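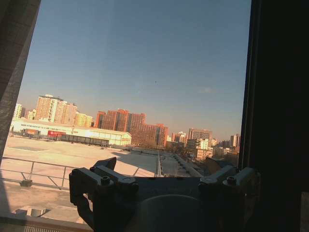
Window side, city view, daylight.

Home | Notebook | Access control | Alarms | Archive

Tuesday, August 3, 2021

Stava panel, nuisance alarms on the perimeter loop

Pulled the event log for the Dustenwood site. 1,199 events since the last export in February, of which 113 are tagged as perimeter faults on zone 6. The rest is ordinary arm/disarm traffic and the nightly self-test. Zone 6 is the only zone still wired to the old Parnex expander; everything else went over to the Stava board at the last upgrade.

Of the zone 6 faults, 77 fall between 0200 and 0500. Suspected the charger first. Supply at the expander terminals read 13.6 V on mains and 12.9 V on battery, so no brownout there. Swapped the battery anyway, as the date label was past five years.

Loop resistance next. Spec is 2.2k end of line. Measured 2.21k at the panel with all contacts closed, then flexed the cable at each junction box in turn. Box 3 jumped to 3.4k and came back. Opened it up: one crimp had a grey oxide film and the strain relief was never tightened. Recut, recrimped, gelled. Steady at 2.20k after that, flexed or not.

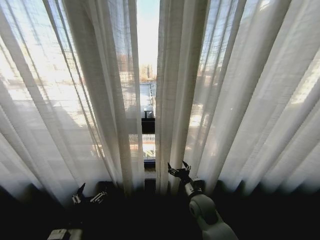 Debounce setting

The Bañuelos configuration tool shows zone 6 at 50 ms loop response. All other zones are at 400 ms. No note in the change record. I have put it back to 400 ms and saved the config under a new revision. The two changes were made on the same visit, so the log will not separate them. If anyone wants a clean answer, set the zone back to 50 ms for a week and watch it — I would do this on the bench unit, not on site.

To do

- Export again in 14 days and compare zone 6 only.
- Check boxes 1, 2 and 4 for the same crimp type.
- Order gel connectors. The drawer is down to 56.
- Price out moving zone 6 to the Stava board. There are two spare inputs.
- Label the expander enclosure. The present label says zone 5.

Comments

kd_panels: We had the same crimps at another site. Boxes 1 and 2 were fine, 4 was not. Worth bringing the good ratchet tool.

loopcheck: Was the 3.4k reading with the tamper in series or separate?

Reply: Separate. The tamper pair is on its own input and never logged a fault.

kd_panels: Then I would leave the 50 ms test alone and just move the zone.

Last updated: same day, after battery swap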